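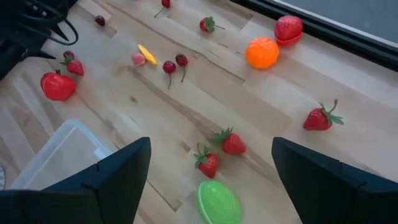 Written by Ismail Metwally for the Pena play-food set
Last changed: October

Section 4. Laying out and putting away the fruit

The set can be used on any flat table. A wooden top is good, as the plastic does not slide too much on it.

4.1 Before you start

1. Clear the middle of the table. Keep the storage container near one side, where you can reach it without standing up.
2. Wipe the table with a dry cloth.
3. Take out the strawberries. The picture at the start of this page shows seven of them on the table.
4. Spread them with a little space between each one. They do not need to make a line, and the stems may point in any direction.
5. Put the half fruits between you and the strawberries.

Note: The strawberries are not all of one size. Please do not return a small one as a wrong part.

4.2 Putting away

1. Collect the large pieces first and lay them on the bottom of the container.
2. Add the small strawberries on top. Hold them by the body. Do not pull the stem.
3. Look under the table and near the window side for pieces which have rolled.

Caution: Do not press the fruits down to make more room. The leaves can bend and stay bent.

Caution: Small pieces are not suitable for children who still put toys in the mouth.

For washing, see Section 5. For missing pieces, write to the Irkby shop and tell them which fruit you need.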